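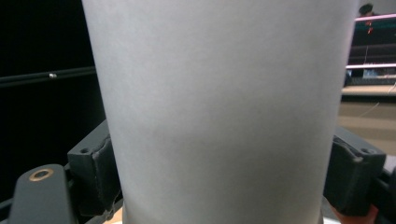

Does a food handler certificate carry over if you move to a different shire?

Hi all, I did my food safety supervisor course through Kutton in March and paid $200 for it. I've just taken over a little coffee van in Wandau, but the course was done while I was living in Cundley. The permit form wants a "current certificate recognised by this office" and I can't work out if mine counts. I rang and sat on hold for 40 minutes, then got cut off – very annoying! Has anyone been through this? I'd rather not pay twice.

Posted 29 August 2024

coffeevan_wandau

I moved my cake stall across last year and mine was fine. What they cared about was the unit codes printed on the back, so scan both sides (I only sent the front and lost a fortnight). Put your statement number in the email subject too. If Kutton haven't given you one, ask them for a reissue, mine came through the next day. Oh, and check the expiry while you're at it.

saltbush_baker

Don't know about Kutton sorry, I went with Schmieder and did it all online. Took me a weekend with the kids running about.

mudcake

Go in to the counter at Wandau instead of ringing, they're lovely in person. Form 733 is the one for mobile vans, the other one is for shops. I filled in the wrong one first time and had to start again.

tuckshop_tragic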